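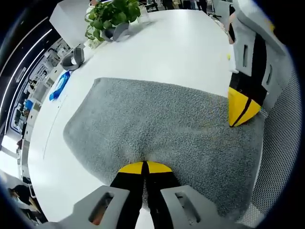
What happens to people's jobs when a laundry starts using robots to fold?

The jobs change, and how much they change depends on how early the people doing them are asked. In the laundries we work with, folding by hand has shrunk as a share of the day, while sorting, checking, mending, looking after the machines and dealing with customers have grown. Some people like the new mix very much and some miss the old one, and we think a company like ours ought to say both things on its own website.

About Gadava

Gadava makes folding systems for commercial laundries: the places that wash towels, sheets and gowns for hotels, care homes, swimming pools and hospitals. You have almost certainly dried your hands on something that passed through a laundry like that, and you have probably never given it a thought, which is fair enough. We hadn't either, until two of us took jobs in one.

That was at Irkside, and Irkside is still at the heart of what we do. It is a family-sized laundry that has grown a good deal bigger than a family, down by the river, in a long brick building with steam coming out of it at all hours. We went there to put in a new conveyor, a fairly dull piece of kit if we're truthful, and we stayed on because we kept getting drawn into conversations at the folding tables. The people there could tell from the weight of a towel in the hand whether it had come through the dryer properly. They could fold one while looking at somebody else entirely and talking about their holidays. They also had sore shoulders and sore wrists, and they were always, always behind by the middle of the afternoon.

So we asked whether a machine could take some of it on. The answer we got from the tables was a good deal of laughing, followed by a long list of reasons why it would never work, and that list became our first specification. We still have it, on the back of a delivery note, rather the worse for tea.

Why towels are harder than they look

Machines have been folding flat sheets in laundries for a very long time, and they do it well. Sheets are big and thin and they hang nicely from a rail. A towel is a different animal. It is thick and it bunches at the edges, and when you take hold of the top layer you very often get the bottom one as well (or lose both). Two towels from the same batch will have shrunk differently. A bath mat will turn up in a stack of hand towels and nobody on earth can say how.

A person deals with all of this without thinking. To teach a machine the same thing, somebody has to slow the movement right down and do it in a form the machine can follow, and so a great deal of our working day is spent at a big white table with a towel on it and a gripper in each hand. The grippers are held in the hand and have two black fingers with yellow tips, and you learn to pinch with them much as you would with finger and thumb. A good pinch lifts a small fold of the cloth between the tips and leaves the rest lying quietly where it was. A poor one drags the whole towel along with it. You would be surprised how absorbing this is, and how cross a grown adult can get with a corner.

Everyone here takes a turn at the table, whatever their job title says. It was suggested early on that the engineers should be let off, and we are very glad we didn't agree to it – the people who write the software write it differently once they have folded the same grey towel for a morning.

The people who teach the machine

The best folders we have are the ones who folded for a living. When we began working with Irkside we agreed that anyone from the tables who wanted to come and teach could do so, on their normal pay and in their normal hours, and could go back whenever they liked. Quite a few came to try it. Some went back after a fortnight, saying it was too quiet and they missed the radio, and we bought a radio. Others have stayed and now lead the teaching work, which includes training the rest of us, and they are not shy about it.

What they bring is very hard to write down. They know that you smooth away from yourself and never towards. They know which edge to trust. One of them pointed out, in her first week, that we had been starting every fold from the wrong side because it was the side nearest the person who had set up the table. We had been doing it for months! Putting that right saved more trouble than anything we had bought.

We pay for this knowledge as a skill. That sounds obvious when you see it on a page, but it took us a while to get the contracts into a shape where it was true, and we would encourage any laundry that is thinking about automation, with us or with another firm, to ask early on who will be doing the teaching and what they will be paid for it.

What has changed on the laundry floor

Our system is called Droleck. It sits at the end of the drying line and takes the plain work: bath towels, hand towels, mats, the things that arrive in great soft heaps and all want doing the same way. At Irkside it now handles most of the plain towels on the day shift. Gowns, robes, anything with ties or hoods, and anything a customer is particular about still go to the tables, where they get rather more attention than they used to.

The folding team has nine people in it, the same as before Droleck arrived. We mention this because it is the first thing visitors ask, and because it didn't happen by luck. Irkside's owners had more work on offer than they could take, and they decided at the outset that the time saved would go into taking it. Another laundry might decide differently, and we can't pretend that a machine has any say in the matter. What we can do is ask the question before we sign anything, and put the answer in the plan where the staff can read it.

The days feel different as well. People move about more. Nobody stands at one table for the whole of a shift, and there is a rota for minding the machine, which mostly means clearing a jam, spotting a stain it has missed and telling it firmly that a bath mat is a bath mat. The minders can stop it at any time, for any reason, without having to explain themselves to a supervisor. We thought this might be used a lot. It gets used sensibly, by people who would like to go home on time.

And there are losses, which we hear about over lunch and which we try to listen to properly. Folding side by side was sociable. You could talk all the way through it, and new starters picked up the gossip and the knack together. With people spread further apart, some of that went, and for a while the mood on the floor was flat. Irkside now keeps one long table going every morning for the fiddly work, with everybody on it until the first break, and it seems to have helped. It wasn't our idea, though we have since recommended it to every laundry that has taken Droleck on.

How we start with a new laundry

The first stretch is always 90 days, and there is no machine in the building for most of it. We come and fold. We do the early start, we get in the way, we carry things, and we learn what your people already know. Carvalho, the workshop that builds our frames and guards, usually sends someone along too, and they have a gift for noticing where a trolley will catch or where a shorter person won't be able to reach the stop button.

Towards the end of that time we hold two meetings, one with the managers and one with the staff who will be working next to the machine, and we bring the same drawings and the same figures to both. If the staff meeting goes badly we don't go ahead until we understand why. That has cost us a sale or so, and we have been politely told off by our accountant.

Where we work

Our own workshop is a short walk upriver from Irkside, close enough that towels come to us on a trolley when it's dry and in a van when it isn't. It is an ordinary sort of office with shelves and desks and monitors and far too much small equipment, and there is a plant on the folding table that has been moved out of the way more times than any plant should have to put up with. It seems to be thriving.

Visitors are very welcome, particularly people who work in laundries and would like to see what all the fuss is about before their own managers decide anything. Mid-morning is best, once the kettle has been round. Come in comfortable shoes, and expect to be handed a pair of grippers and a towel shortly after you've taken your coat off. If you'd like to arrange a time, the contact page will reach whoever is nearest the desk, and we generally reply by the following afternoon, a little later in December, when every hotel in the county wants its towels at once and we are mostly down at Irkside lending a hand.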